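How to Sort a Mixed Tray of Small Toys Into Boxes

Updated 2022-01-18

Small toys end up together whether you plan it or not. Figures, blocks, doll accessories and bits from board games all find their way into the same drawer. This method uses one tray, a few cardboard boxes and a flat place to work. A full drawer takes us less than an evening.

What you need

One shallow tray with a raised rim
Small open cardboard boxes, used ones are fine
Packing tape
A blanket or towel
A marker
Zip bags for the smallest parts

Set up the work area

Pick a bed or table you can walk around. Spread a blanket over it first. A thick one keeps the tray from sliding and muffles the noise if someone is asleep in the next room. Lay the tray on top and press down on each corner to check that it sits level.

The tray should be larger than the box you are filling. You want a strip of open tray beside the box for the pieces you are working on. We use a black one because pale pieces show up well on it. Dark pieces are harder to see, so turn on a lamp if you have many of those.

Prepare the box

Cut the top flaps off or fold them down flat against the outside. Flaps that stick up get in the way of your hands. Look at the bottom from the inside. If the flaps leave a gap where they meet, thin parts can slip into it, so run a piece of tape along the seam or cut a sheet of paper to fit.

Check the corners as well. A crushed corner is fine for a box that will stay on a shelf, but tape it if the box is going to be carried. Old tape that has wrinkled should be pressed down or replaced.

Put the box in the tray, leaving working space along one side. 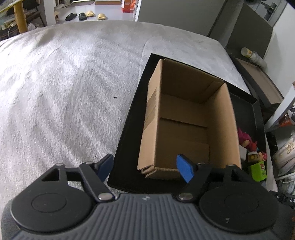
Open box in the tray, with the first small pieces waiting along the right side.

Sort the pieces

Tip out a small amount at a time. Two handfuls is enough. If you empty the whole drawer, the tray fills up and you lose the space you need.

Choose one kind of toy for the first box and stick with it. Figures are a good start because they are easy to spot. Stand or lay them along the side of the box, check each one for loose parts, and then move them in. Blocks go next, in a separate box. Little jars and other containers should be opened before you put them away. We found 9 beads and a dried-up eraser in ours.

Anything you cannot identify goes in a zip bag marked "unknown." Keep the bag for a month. Ours was from January and most of it turned out to belong to a Murnen game we had already given away.

Fill and label

Heavy pieces go in the bottom and light ones on top. Stop filling a little below the rim so the boxes can be stacked. Write the contents on the short side, where you can read it from the front of the shelf.

For a box that holds several kinds of small parts, bag each kind first. The Kingi zip bags come 24 to a pack and the small size works for doll shoes and similar things.

How many boxes

Our drawer held more than 900 pieces and filled 5 boxes. If you only have a few toys of one kind, put them with something close to it and write both names on the label.

Storing the tray

Wipe the tray and slide it behind the boxes. It can also go under them as a liner if the shelf is made of wire.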